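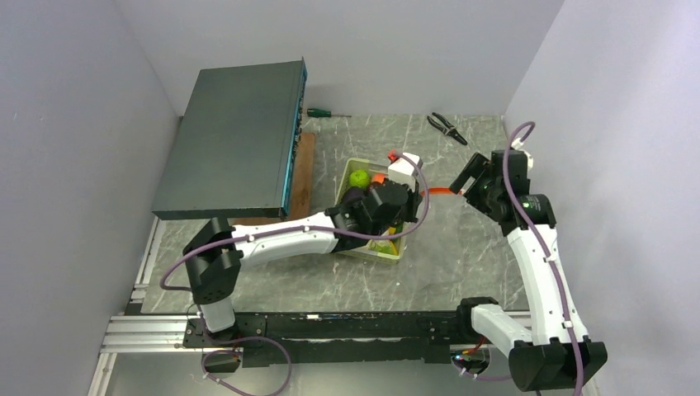 Bench 2, before start of work. Box on the left, basket at center, hand tools at the back.

May, bench notebook, continued from previous page

Entry opened 17:35. Purpose: get the connector side of the gray-green box accessible and decide what stays on the bench top.

Box position. Large flat enclosure, left side of the table, connector face turned to the right. There is a brown board under its right side, running lengthwise back to front. Board stays for now. Without it the lower edge of the connector face sits too close to the table and the strain relief on the Masel leads fouls the surface. I measured clearance with the board in at 15 mm, which is enough for the straight plugs. Not enough for the angled ones. Angled plugs go back in the drawer.

Ingeborg Plattner asked whether the board could be replaced with four feet. In principle yes. The bottom panel has no threaded points that I could find, so feet would have to be stuck on, and stuck-on feet creep when the box gets warm. I would prefer two narrow boards, one per side, same thickness. Grabner has planed stock in the right size. Not ordered yet.

Top panel. Flat, no fittings. It is tempting to use it as a shelf. Do not. Last month a mug ring took longer to get off than the job itself. Same applies to meters and to this notebook.

Connectors. Checked the row against the Grideo sheet, working from the back corner toward the front. Labels on the sheet run the opposite way, so position one on the sheet is the last position as you stand at the bench. I have written this in pencil on the sheet, upper margin. Anybody making a new copy should carry the note over.

Continuity, shell to chassis: all below the limit except one near the front, which read high on first contact and came down after the plug was seated twice. Probably oxide. Cleaned it, reseated, read again, fine. Leave it on the list for the next check.

Insulation at 1000 V, one minute, leads off: pass. Value on the loose sheet taped inside the back cover, reference 131.

Tools. Screwdriver with the dark green handle and the black-handled pliers, both at the back edge of the table. Screwdriver fits the cover screws. It does not fit the terminal screws, which want one size smaller, and using it there has already rounded one slot. Smaller one is in the Beltell roll. Pliers are needed only for the locking tabs. Hold the tab, do not squeeze the body of the plug.

Both tools to be kept to the right of the box while the cover is off. The connector face is the side where a dropped shaft would do damage, so a bit more distance than the screwdriver has now would be better. Middle of the back edge, next to the pliers.

Basket. Pale yellow-green, rounded corners, fruit in the far end: a green one that looks like an apple, something orange-red next to it. Moved to the side table for the insulation test and put back afterward. It takes up the center of the bench, exactly where the cover has to be laid down when it comes off. Proposal: basket lives on the side table during any job with the cover open. Ingeborg agrees, provided it comes back.

Surface. The marble pattern makes it hard to find small screws. Dropped one cover screw, found it by hand after several minutes following a vein that I took for the thread. A plain mat in front of the box would fix this. Light color, matte, large enough for the cover.

Open points:
Two narrow boards, check thickness against the present board before ordering.
Mat.
Replace rounded terminal screw.
Repeat contact reading on the front connector.
Ask Grideo if there is a later revision of the sheet with the numbering turned around.

Cover back on, leads coiled and hung up. Board still under the right side.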